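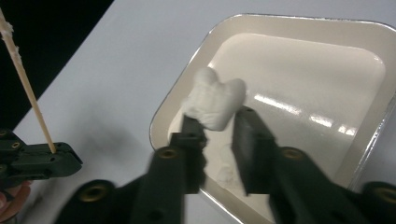
Figure 4.1 A soft white lump over a rectangular metal tray.

Chapter 4
Measuring Soft Materials

Most of the measuring you did in the first three chapters involved solid objects with firm edges. A steel bar has a length, and if you measure it twice you should get the same length both times. Dough, clay, wool and foam are harder to deal with. They change shape when they are picked up, they sag under their own weight, and many of them hold air. Before you can say how big such a thing is, you have to say how it was handled.

This chapter covers three quantities: mass, bulk volume and density. Mass is the easiest. A lump of wool has the same mass whether it is squeezed or fluffed, provided no fibers are lost and it takes up no moisture from the air. Bulk volume is the space the material takes up, including the air inside it. Density is the mass divided by the volume, and for soft materials it depends a great deal on which volume you use.

Consider a sample of loose fiber with a mass of 40 grams. Left alone in a box, it fills 2,000 cubic centimeters. Its bulk density is 40 divided by 2,000, or 0.02 grams per cubic centimeter. Press the same fiber down until it fills half the space and the bulk density doubles to 0.04. Nothing has been added. Only the air has left.

For this reason, people who buy and sell soft goods agree on a pressure before they agree on a thickness. At the Merano mill, where the bedding maker Mimum gets its filling, a flat plate is lowered onto each sample and left for 28 seconds before the height is read. The plate is the same one every time. A reading taken sooner comes out too high, as the fibers are still settling.

Kvido Kuruc, who ran the test room there, kept a notebook of readings that did not agree. Many of the differences came from the way samples had been carried to the bench. Fiber held tightly in the hand came out thinner than fiber slid from a sheet of card, and it stayed thinner for some time. He had his staff rest every sample for an hour before testing - a dull rule, but the readings grew closer together.

Bakers meet the same problem. A cup of flour that has been sifted weighs less than a cup scooped straight from the bag. Recipes written by weight avoid the trouble, and large bakeries work this way as a matter of course. Section 4.3 returns to flour and other powders.

4.1 Mass and Moisture

Many soft materials take in water from the air. Wool and cotton both do this, and on a damp day in May a bale can weigh noticeably more than it did in a dry storeroom. The water is real mass, but a buyer who wants fiber does not want to pay for it.

To correct for moisture, weigh a small sample, dry it in a warm oven, and weigh it again. Repeat until two weighings in a row agree. The mass lost is the mass of the water.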